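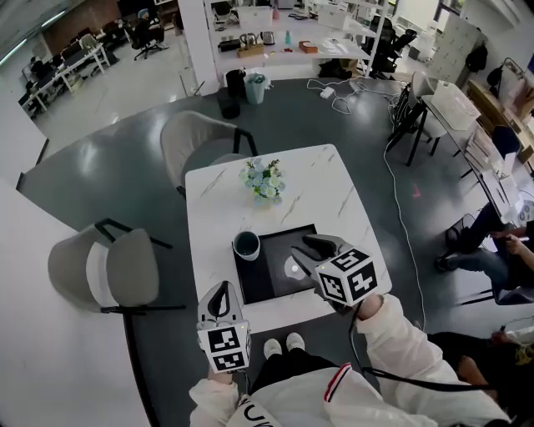
Fig. 16. Table set for tea service, with tray, cup and flowers.

4.3 Setting the tea table

This section explains how to prepare the small square table in the Jindemora lounge. Please read all the steps before you start.

1. Wipe the table top with a soft damp cloth. Do not use vinegar or lemon cleaner on the top, it can leave dull spots.

2. Put the vase in the center of the table. The flowers are artificial, so do not add water.

3. Place the black tray on the table. Leave free space between the tray and the vase - the guest must be able to lift the cup without touching the flowers.

4. Stand the cup near a corner of the tray. Keep the rest of the tray free for small items.

5. Push in the chairs which are not needed.

Note: The kettles are kept on the white open shelf. After use, return them to the same shelf and not to the desk, where there are papers.

CAUTION: Cables can lie on the floor near the table. Look at the floor before you carry a hot drink, and never pull a cable to make more room.

CAUTION: Do not fill the cup to the brim. Leave a space of 16 mm at the top.

6. When the guest has finished, carry away the tray with both hands. Put used tea bags in the trash can and wipe the table again.

For a broken cup or a missing tray, write to Tolera Mekonnen and give the part number (cup 56, tray 323).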